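In praise of leaving the screwdriver out

I have a theory about shared workbenches, and it has cost me at least one friendship at Zellham, so here goes. A bench that gets cleared completely every evening is a bench where very little gets finished.

I know, I know. I was brought up on the other version. Everything back in its drawer, surface wiped, lights off. When I joined the workshop in September I was the keenest wiper of the lot (I bought my own cloths!). And then I noticed that I was spending the first chunk of every visit fetching out the same stuff I'd put away the time before, and usually losing a screw on the way.

What changed my mind was small mechanical bits. Racks, pinions, socket-head screws down in their little pockets, the sort of thing you want to get your nose right up to. If you're working on anything like that, you need it standing upright in front of you with space round it, and you need the driver lying somewhere behind it where your hand can go without looking. Put the lot in a box and you've lost your place, like shutting a book with no bookmark.
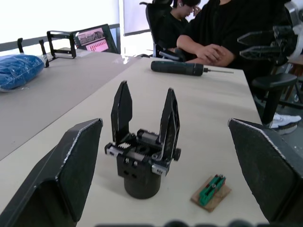
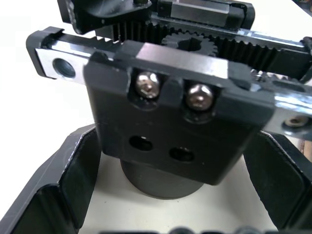

Brodie Kingi thinks this is all rubbish, and told me over tea that a bench left out is just a bench one person has bagged, that the next person along has to work round your bits or move them, and that either way you'll be cross. Fair enough, I suppose. I have been cross. I once came back to find my Ciratine bracket in a mug.

But I'd still sooner share a table with other people's half-done jobs than sit down at a bare one. You learn things! You see how somebody else has stood their work up, or what they've set down on a scrap to keep it off the table, and you pinch the idea.

So my compromise, for what it's worth, is 2 rules. Big tools can stay if they're lying flat and out of the way. Loose screws can't stay at all, they go in a pot with your name on it. Abla Tarawneh has already asked for a third rule about mugs and she can have it.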